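Questions I get about the green plates

I've been selling secondhand stoneware from my spare room in Brevemville for a while now, and the same questions land in my inbox every week. So I finally typed up my answers - grab a coffee!

Do you sell full sets?
Hardly ever. Plates break, cousins split up the box, and what reaches me is usually a stack of dinner plates and one lonely bowl. If you need a full set, write me and I'll put you on the list (it's long, sorry).

How do I know if the glaze is food safe?
I can't tell by looking, and neither can you. I buy test swabs and use them on anything old or unmarked. If a plate hasn't been tested, the listing says so, and I'd hang that one on the wall and eat off something else.

What does the pale green with the flower look like?
It's the one everybody writes me about! Pale green glaze, nice and shiny, with a thin brownish edge and one flower up near the rim. The petals go from dark brown and black at the top to a soft beige lower down. I call it Koyama in my listings, which is only my own nickname for it.

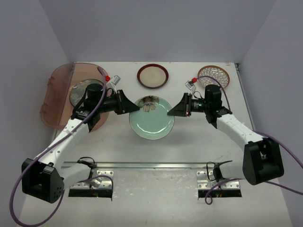

Lai-ching Mok wrote in to say she washes her flowered plates by hand and stacks them with a paper towel between each one, and that she gave up on the dishwasher after the edges started looking dull.

I'm with her on the towels. Coffee filters work too, and they're cheaper if you have a big stack.

Can I put them in the microwave?
I don't. Some of my plates get really hot while the food stays cold, so I heat things in a glass dish and move them over.

What about gray knife marks?
Most of those are metal rubbed off the knife. Make a paste of baking soda and water, go in small circles, rinse, and see where you are.

How do you ship?
Two boxes, one inside the other, with every plate wrapped and standing on its edge. I pack orders at night, so give me 2 days before you start to worry.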